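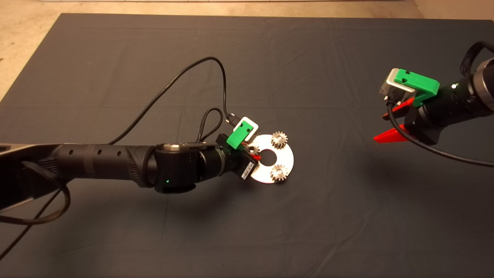
Planetary gear task, left arm holding the carrier plate, right gripper open.

Pre-run check, two-arm bench, Lykkegaard robotics club
Tuesday, October 19, 2021
Checked by: Snædís Eyvindsson
Countersigned: Svend Hafstein
Build: Driltano entry, gear assembly round

1. Emergency stop
OK. Pressed and reset, both arms dropped out. Button is still behind the monitor, wants moving to the front edge before the heats.

2. Arm mounts and bolts
OK left. Right one took a quarter turn on the back bolt. Marked with paint pen so we can see if it creeps.

3. Work surface
OK. Grey cloth down, creases in it still. Someone iron it please, parts catch on the fold lines. No tape on the cloth itself, it leaves gum.

4. Cables
ACTION. Left side, the long thin one to the top of the gripper stands up in a big arc and has a sharp bend near the peak. Don't like that bend. Re-route and clip before full speed. Thick braided one hangs in a loop under the forearm, check clearance with arm at its lowest. Right side cable sweeps out over the cloth, keep it out of the place area.

5. Grippers and finger tips
OK. Red fingers on, no splits. Spares in the Pallach box, 2 pairs left. Order more, they were slow in September.

6. Green brackets and housings
OK both sides. Screws finger tight then an eighth, NOT more, we cracked one last term.

7. Indicator lights
Left wrist green. Right wrist, checked from the other side, also green.

8. Carrier plate and gears
OK. White plate, small spur gears loaded on it. Wipe the teeth before every run, fluff off the cloth gets in. Grip force at 18, was 56 which is daft for a plate this thin. Dont change it without writing it here.

9. Run log
Counter at 1,607 before start. Fuvell logger saving to the right folder this time.

10. People
Hair tied back, no lanyards, nobody leaning over the cloth when armed. Had to tell two of the year tens again. Svend to do the talk at the start of next sesion.

Result: half speed only untill item 4 is done.
Recheck: S.E., before the next full run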